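In defence of the slow driver

Berenice Palacios
Dec 31, 2025

My grandmother taught me to make pastry by standing behind me and putting her hands over mine, and she hardly said a word while she did it. If she had said something I doubt I'd have understood, as I was six and mainly interested in eating the trimmings. I have thought of her a good deal this year, which I have spent (to the puzzlement of my family) showing a robot how to go for a walk.

I should explain, for those who know me only from my grumbling about buses, that since April I have been one of four people who drive for Trinalmont. The robot is meant to travel along ordinary pavements and cross ordinary roads, and it is learning how by copying what people do with the controls. Most of our driving is done in Skultlow, a town that exists only inside a computer, with kerbs and traffic lights and post boxes like anywhere else, and no bakery that I've ever found. I sit at a desk with a cup of tea and a pair of thumbsticks, see what the robot would see, and take it from one end of a street to the other. Then I do it again.

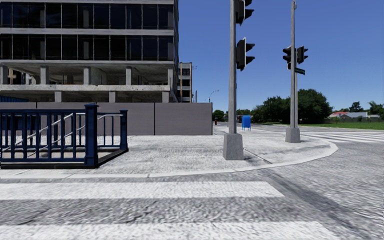

My opinion, and I have been warming up to it for months, is that we are in far too much of a hurry to get good demonstrations, and that we have a rather narrow idea of what a good one is. The usual advice to a new driver is to be smooth. Take the clean line, don't dither, don't stop unless you must, and finish promptly so that the next run can begin. I was given that advice myself, very kindly, by Pieter Leemans, who set up the driving desks and who is the smoothest driver I have ever watched. His runs look like somebody drawing a ribbon down the street. Mine look like somebody walking a dog that has opinions.

Now, I would love to drive like Pieter. But a person who never wobbles never shows you how to get out of a wobble, and a learner wobbles all day long. It drifts a little towards the kerb, finds itself somewhere its teacher never went, and has nothing to copy. Then it drifts a bit further, poor thing. People who write papers on the subject have known this for years and have sensible names for it, and still when I look at what gets kept and what gets thrown away, it's the untidy runs that go in the bin.

I went back through a batch of my own in the autumn, 67 of them, on a wet evening when I ought to have been doing something else. I had marked a good many as spoiled at the time. In one I had let the robot wander towards a wall, noticed late, stopped, turned it by small nudges and brought it back to the middle of the pavement. I remember being cross with myself. Watching it again I thought it was the most useful thing I had done all week, and there it sat with a little red tick beside it that meant please ignore.

Bogumił Nowakowski, who trains the thing and has to live with whatever we send him, takes the other side, and I want to be fair to him because he is patient with me. His worry is that a machine can't tell the mistake from the mending of it. Show it a drift and a rescue and it may well learn to drift. He is right about that. But surely the answer is to mark where the mistake ends and the mending begins, and let it learn from the second part. That takes a human being and a bit of time, and I suspect the time is the real objection, for which I have less sympathy. We found the time to choose new chairs.

Stopping is my other hobby horse. When I come to a crossing I stop before the kerb even if nothing is coming, and I turn the view to the left and to the right and left again, just as I was taught at school by a man in a very long raincoat. For a while these pauses were trimmed out automatically, on the grounds that nothing was happening in them. Well! Looking was happening in them. I'd go so far as to say that looking was the whole of the lesson, and the rolling across afterwards was only the bit that shows up on a map.
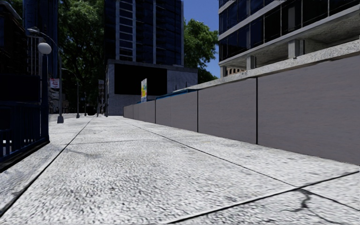 I feel much the same about the long straight stretches, which everybody finds dull and which newer drivers tend to rush. There's a temptation to push the stick forward and think about supper. Yet a plain length of pavement asks for a hundred small decisions, such as how near to keep to the wall, which side to leave free for someone coming the other way, and whether to slow down before the far end or only on reaching it. We make those choices with our feet every day and couldn't write them down if we were paid to. When you hold the controls you have to make them with your thumbs, and a bored thumb makes them badly, and the boredom goes into the lesson with everything else.

So I would ask for shorter sessions. We do 30 minutes at the desk and then swap, and for me the last part of that is always the worst. Rutilio Trujillo, who came to us from Tredik and drove heavier machines there, thinks I'm being soft, and tells me that one gets used to it. I dare say one does. I'm not sure that getting used to it is what we want from people whose attention is the thing being copied.

I would also ask that we keep the differences between us. There was a suggestion, well meant, that we should all practise until our runs matched. I can see the appeal if you like a tidy chart. But walk down any real street and see how people manage it! Some hug the wall, some like the outer edge, and my uncle Eliseo goes straight down the middle as though leading a procession. All of them reach the shops. A robot that has met only one way of walking will be badly surprised by its neighbours, and I would rather it had a few of us in its head, me and my nudging included.

Pieter and I have agreed to share a desk in the new year and take turns on the same streets, his ribbon and then my dog walk, with both sets kept in full and the pauses left alone. Bogumił has said he will train on the two together and tell me plainly if I'm wrong. I shall bring the biscuits either way.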